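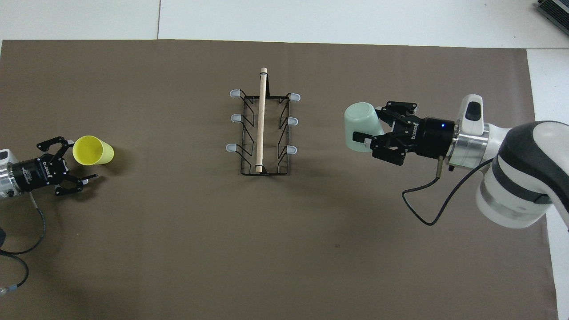
So what's the hard part about getting two robot arms to load a dish rack? Waiting. Each arm has to know when to hold off, when to go, and what the other one is up to, and getting all that into software has eaten most of my year.

I write the planning code at Flestum, and I came into this job thinking planning meant paths. You've got an arm here, a cup there, you find a nice curve between them that doesn't hit anything. We had that part going by January! Then we turned on the second arm and everything I was proud of fell apart, because the two planners were polite to each other in the worst possible way. Each one saw the other coming, backed up, tried again, and backed up again. I once watched them do this for 22 minutes while I ate a sandwich.

The fix we settled on is a small scheduler called Cunier. It treats the space over the rack like a single-lane bridge. An arm asks for the bridge, gets it, does its business and gives it back. Everything outside the bridge (reaching for a cup, turning a mug over, shuffling a grip) can run at the same time on both sides. It's an old idea from operating systems, and I felt a little silly at how long we took to borrow it.

Then there's the rack itself. Thin black wire is miserable for depth sensing – half of it vanishes and the other half shows up as floating crumbs. We stopped trying to see every prong. Now the perception code finds the rubber caps on the tips, fits a model of the rack to those, and fills in the wire from memory.
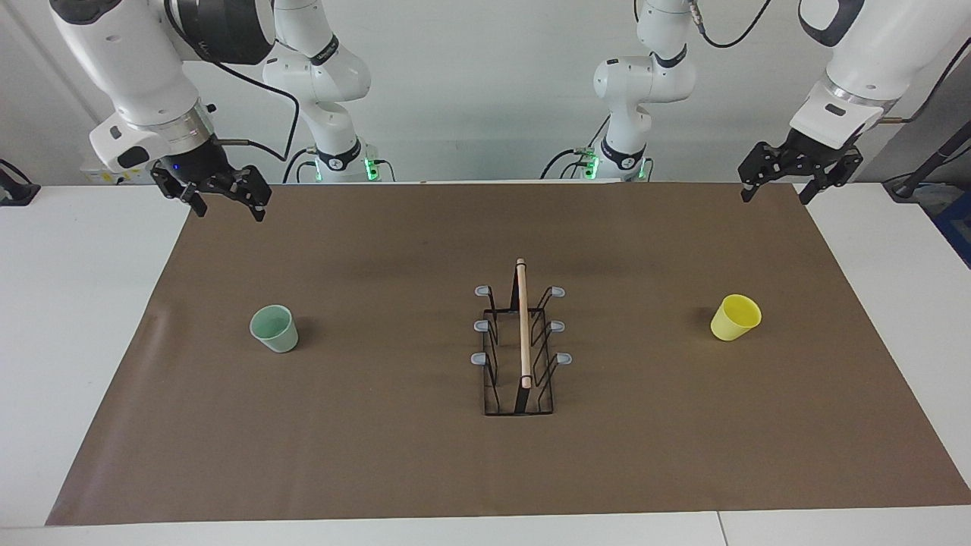 Elif Naz Başaran thinks I'm giving the scheduler too much credit, and told me that most of the stalls went away when the cup poses got better, so a lazier lock would have done just as well. She may be right. We went back through 1258 logged runs to settle it, and the stalls dropped twice, once after each change, so we both claimed victory and went to lunch.

What I want next is a replay tool that doesn't make me cry. Ours opens 8 windows and none of them agree on what time it is.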